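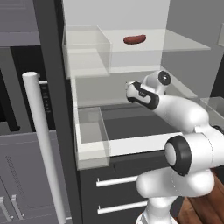

Fridge cell in the simulator, arm reaching in between the upper shelf and the clear drawer. Sausage on the upper shelf.

Friday, open day at Hernholm

Notes from the sim bench. The hardware bench keeps its own page.

Set up from 8 in the morning. Fridge scene loaded on the demo workstation, big monitor mirrored from the small one. First launch failed on a missing mesh path. The scene file still pointed at the old Drilthorpe share. Changed it to the local copy and it came up. Someone should fix this in the repo, I only fixed it on the demo machine.

Physics step left at 1000 Hz. Tried a coarser step to get the fan noise down and the sausage jittered on the glass, so put it back. Contact between a rounded object and a thin shelf is touchy and I did not want to retune it with people due at the door.

Task for the day: reach in, pick the sausage off the upper shelf, bring it out clear of the door, hold, reset. One cycle takes 58 seconds including the hold. I had planned to run it on a loop and talk over it. In practice people came in during the middle of a cycle and wanted it from the start, so by mid-morning I was triggering it by hand from the keyboard. Should have a proper restart key. At the moment it is a command in a terminal and I typed it wrong more than once in front of visitors.

Approach path. The arm enters from the right, below the upper shelf, and has to come back out a little before it goes up, because the shelf front is in the way. Visitors read this as a mistake. The planner is doing what it should, the straight line from the entry pose to the grasp pose goes through the glass. I ended up turning on the collision geometry overlay to show the shelf as a solid slab, and after that the questions stopped. Leave the overlay on a hotkey for next time.

The glass is also hard to see on the monitor. With the even light inside the fridge the shelf is a faint line at the front edge and not much else. A darker edge material would help people follow the motion. It would change nothing for the policy if we keep it to the demo scene only, but it must not get merged into the training scene.

Failures. Out of the morning runs, 4 ended badly:

- two dropped on lift, gripper closed too near the rounded end and the sausage rolled out
- one where the wrist touched the clear bin at the left end of the shelf and the run was stopped by the contact limit
- one planner timeout, arm did not leave the start pose

The two drops look like the same cause. Grasp point is computed from the object centre but the mesh origin is offset along the long axis. I checked the file over lunch and the offset is there. Did not correct it during the day. Logged it.

The bin contact is less clear. The sausage sits right of centre and the bin is at the far left, so the wrist had no business being over there. I suspect the redundancy resolution: with seven joints there is a family of elbow positions for the same grasp and the solver picked a poor one from a random seed. Seed is now fixed for the demo. That hides the problem and does not solve it. Needs a proper look with the seed released and the joint log on.

Questions from visitors worth keeping:

Why a fridge. Shelves, tight clearances, see-through parts, a door. It is a good test of reaching into a space with one open side.

Does it open the door itself. Not in this demo. The scene starts with the door open. The door-opening task exists as a separate scene and is not ready to show. Several people asked, so it would be the obvious thing to have for the next one.

Does it know it is a sausage. No. In this version it gets the object pose straight from the simulator. I said so each time. The Fitzgerald group asked how far off the camera version is and I told them I could not give a date.

Can it do the drawers. The scene has two at the bottom with bar handles. Reach was checked in August for the upper handle and was fine. The lower one puts the elbow close to the floor and has not been checked.

The Kilter people wanted gripper force numbers. I gave them the sim values with the warning that they are contact model values and have not been compared with a load cell. They also asked for the scene file. Not mine to hand out, passed on.

Afternoon. Quieter. Ran with the sausage moved a little further back on the shelf for a few cycles, no drops, but the arm passes closer to the underside of the shelf above the wrist on the way in. Put it back to the standard position before shutting down.

Machine notes: GPU temperature stayed inside limits with the side panel on. Monitor cable is loose at the back and dropped the picture if the table was bumped. Taped. Needs a new cable.

To do

- mesh origin fix, then repeat the grasp runs
- share path in repo
- restart key and overlay hotkey
- edge material for shelves, demo scene only
- elbow solutions with seed released
- reach check, lower drawer handle
- cable

Logs are on the demo workstation under openday, not yet copied to the server.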